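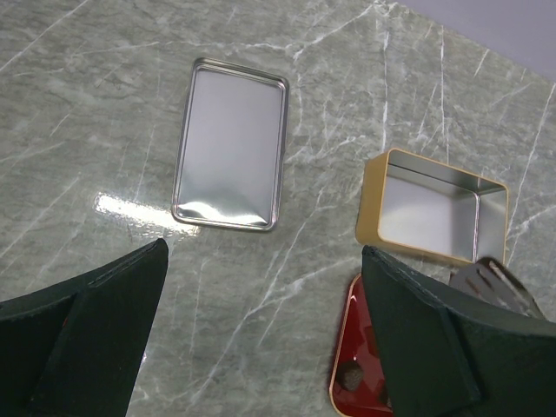 Last updated: November
Search notes and slides

Speaker notes, "Can it do the chores yet?"
Severin Imhof, Rosinstead evening program

Start without the title slide. Ask for hands: who has a dishwasher, who has a robot vacuum, who has rescued the vacuum from under a chair this month. Wait for the hands. Don't rush this part, last time I talked over the laugh.

First point. A dishwasher does one thing in a closed box with the water switched on. We call it an appliance and we don't clap for it. What people are being sold now is the other kind of machine, the one with arms that is supposed to walk up to your mess and sort it out. My position tonight is that it can't yet, and I would like to be specific about where it falls short.

Second point, the small jobs. Everybody asks about laundry and cooking. I want to talk about putting a lid on a tin. You do it while you're on the phone. You turn the lid until the corners agree, you feel it catch, you press. If it's crooked you know before you look.

Now take a shiny tin, on a shiny counter, under a ceiling light. There's a glare on the stone that moves when your head moves. The inside of the box is a mirror. Metal reflects metal. A person sorts that out without noticing. A camera has to work out which bright patch is an edge and which is a lamp. 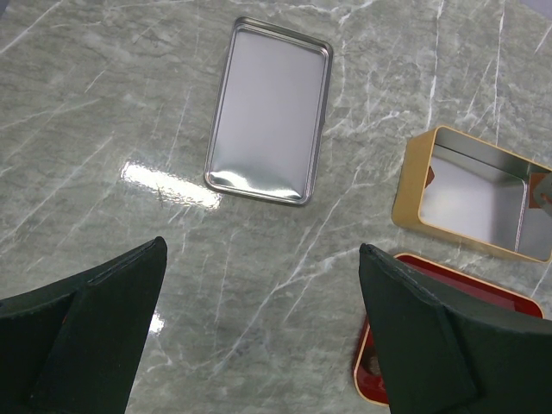

Then there's the question of which piece goes where. A shallow metal tray could be a lid or it could be a base. A red lid with a gold edge looks like it belongs with a gold box, and you and I would try that first. We would also change our minds in half a second if it didn't fit. Changing its mind is what I have seen these machines do worst. (Pause. Drink of water.)

And look at what is doing the grabbing. Two wide padded fingers. When they come down over a flat lid, they hide the lid. Try picking a credit card up off a stone counter wearing oven mitts and you have the idea. Offer the card and mitts to someone in the front row if there's time.

Third point, numbers. Jingyi Cheng kept a log for me at the Phelan shop, where they pack gift tins by hand and were trying out an arm called the Ido. 948 attempts at closing a tin. 486 were good enough to ship. Say that again slowly, it's a little better than half. On 31 of the misses the tin ended up on the floor. The sales sheet said the arm was "ready for light packing." Jingyi's word for it was different and I won't use it on a stage.

To be fair: the Erard people ran theirs on a fixed jig, same tin, same spot, same light, and got through 1006 without a stop. Good for them. But that's a dishwasher again. Somebody built the box around the job, and somebody still loads the jig. Your kitchen has no jig. Neither does a repair bench.

SLIDE: three questions to ask at any demo
- Who set the table, and how long did it take them?
- Can I move one thing six inches and watch you run it again?
- What happens after it drops something?

Leave that one up. I've asked the second question at four demos and been allowed to move the thing once.

Expected objection: "it gets better every year." Yes. I've heard it every year too. I'd buy one that closed the tin, wiped the counter and put the tin back on the shelf, on an ordinary afternoon, with the owner out of the room. I'll change the talk when I see it.

Questions until 8:30. If someone asks about jobs, send them to Jingyi, she knows the Phelan floor better than I do. Remember to bring the oven mitts home.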